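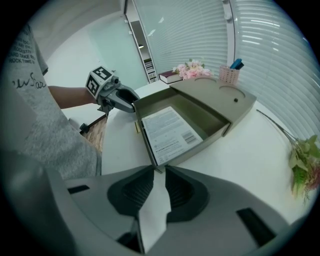 Desk Supplies & Small Storage, Brovport Office Services

Box and desk storage FAQ
Updated 25 August 2025

Which boxes are we talking about?
The olive-brown ones with an open tray section and a wide covered section. If yours is a different color, most of this still applies.

How do I get one?
Supply request form, pick "desk box", put your room number. Drop-off is Monday and Thursday mornings. One per desk please.

Can I get two?
If you share a desk, yes. Otherwise ask Tekle Workneh, ext. 266.

What goes in the tray?
Small stuff you use daily. Clips, labels, sticky notes, flat packs of refills. Low walls, so nothing tall and nothing that rolls off easily.

Can I leave refills in the packaging?
Please do. We reorder off the barcode. If you have to open a packet, leave the barcode end on and fold the other end over. Lay it flat in the tray, a bit of an angle is fine.

I lost the packet. Now what?
Send us the brand and size, or bring the last one of whatever it is down to room 40. Slower but we can usualy match it.

Do pens go in the box?
No, pen holder. Stand it behind the box or off to one side, wherever you can reach it. Same form if you need one.

Are flowers OK on the desk?
Sure. Keep water away from paper and packets. We replaced a lot of labels in June because of one vase in Dahlgren wing.

Can I put things on top of the covered section?
Light things. A notepad, your glasses. Not a mug, not a stack of binders.

How do I clean it?
Empty the tray first. Damp cloth, drop of dish soap, dry it right away. Corners collect dust so get a cotton swab in there. No bleach, no scrub pads. White tables: same cloth, same soap, but wipe under the box too, people forget.

Sticky label residue?
Warm soapy water, wait a few minutes, rub with your thumb. Still there? Bring it down, we have remover. Don't scrape with scissors.

Can I take the box home?
No.

Moving desks, does the box come with me?
Yes. Empty it, put the contents in an envelope with your name on, carry the box seperately. Moving to the Prusero building? Leave it and order a new one there.

Mine is chipped or cracked.
Swap at room 40, 2 to 4 pm. Bring the old one, emptied. Form 974 if you want it charged to your team.

Question not here?
Call 266 or leave a note in the supply tray by the door.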